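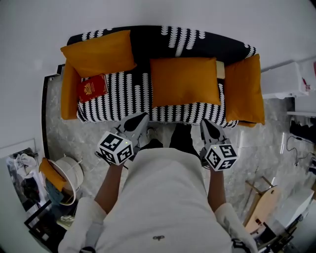
Sterbridge Technical College Students Advance to Regional Final of Home Tasks Robotics Competition

STERBRIDGE, 4/11/21 – The student robotics club at Sterbridge Technical College has been named one of the finalists in the Lurnero Challenge, a competition in which student teams teach robots to carry out everyday work in the home. The club entered under the team name Matei and will compete in the regional final at Gillby later this spring.

The Lurnero Challenge is open to two-year and four-year colleges. Each team is assigned a room of the house and must prepare a robot to complete a set of ordinary chores in it. The Sterbridge team was assigned the living room. Its tasks include placing sofa cushions in a requested arrangement, picking up small flat items left on the seat, and returning those items to a place named by the judges at the start of the round.

A total of 18 students from the college's automation, electronics and computer programming courses are taking part in the project. Most are in their first year of study. Work began in the fall term with a review of the rules and the construction of the team's control software, and moved in the new year to the collection of demonstrations.

Under the method chosen by the team, students perform each chore themselves with a pair of hand-held grippers. Every gripper carries a camera, and a marker cube printed with black-and-white patterns is attached to the body so that the position of the tool can be followed from one moment to the next. A further camera is worn on the head. The recordings are then used to train the software that will guide the robot's arms in competition.

"A cushion is a hard object for a machine," said Valentin Cozma, instructor in automation and faculty adviser to the club. "It bends, it slides, and it never has quite the same shape twice. Our students have had to think carefully about where to take hold of it and how far to close the jaw. They have learned a great deal from doing the task slowly and with their own hands."

Students work in pairs during recording sessions. One student wears the equipment and carries out the task, while the other reads out the next item from the task sheet and keeps the session log. The two change places after 40 minutes. Each pair is also responsible for reviewing its own recordings before the next meeting and for marking any that should be left out of training. 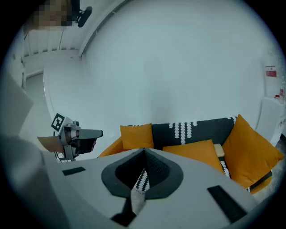

The team has paid particular attention to working with both hands. Several of the living room tasks call for one arm to hold a cushion steady as the other reaches past it, and early recordings showed that students often moved one gripper and forgot the other. A short warm-up exercise was added to the sessions in February and has been kept in place. The students have also written a guide of their own on posture, grip and pace – new members are asked to read it before their first recording.

Lighting and room layout have been a second area of study. Competition rules state that the judges may change the position of loose items between rounds, and that teams will not be told in advance which fabrics will be used in the final. The students have therefore recorded the same chores with cushions in many different positions, and have kept a written record of the starting arrangement for each set.

In the qualifying round, held by remote submission, teams were asked to provide a training report, a sample of their demonstrations and a recording of the robot at work. The judging panel's written comments noted the clear organization of the Sterbridge report and advised the team to improve its handling of thin objects. That work is now under way. The club expects to complete around 40 further practice sessions before it travels to Gillby.

"We are very pleased with this result and we know where we need to do better," Mr. Cozma said. "Picking up a booklet that is lying flat on a soft seat is still our weakest task. The students have divided the problem among themselves and I look forward to seeing what they bring to the final."

The regional final will be held over 2 days. On the first, teams will set up their equipment and complete a safety inspection and one practice round. Scored rounds will follow on the second day, along with a short interview in which students explain their methods to the judges. Points are given for completed tasks, for care in the handling of household items, and for the quality of the written record.

Participation in the project counts toward the practical work requirement in the automation course. Students enrolled in other courses at the college may take part as club members and may apply for credit through their department.

The club will hold an open session for prospective students and their families before the end of April. Visitors will be able to try the hand-held grippers under supervision and speak with members of the team. Places are limited and should be reserved in advance through the college's admissions office.

Requests for interviews with the team should be addressed to the Office of Communications, Sterbridge Technical College.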